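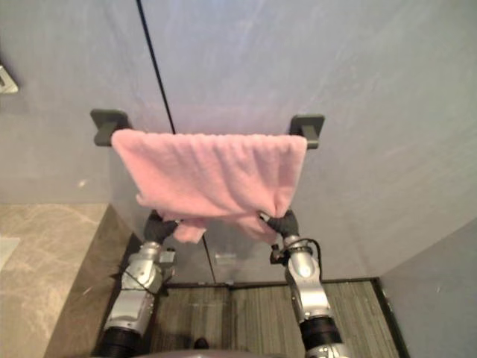

Cloth has no fixed shape, and that breaks most of the planner Constanza Gaete's team at Tallton had in place last year. The old stack estimated an object's pose once, then solved for both arms. With a towel, the estimate was stale before the grippers closed.

The replacement, called Peto, keeps no full model of the fabric. It tracks the lower hem and the two grasp points, and replans 4 times a second. A separate controller under it holds the arms to a shared tension limit, so one side can't drag the cloth off the bar while the other is still closing.

Gaurav Bisht, who wrote the hem tracker, trained it on 2,000 labeled views. Folds remain the weak spot. When a corner bunches, the tracker often reports two hems and the planner stalls until one drops out.

Of 600 logged trials through August, 214 ended in that stall. Bisht's current branch carries both candidates forward and lets the next pull settle which is real. It has not been merged.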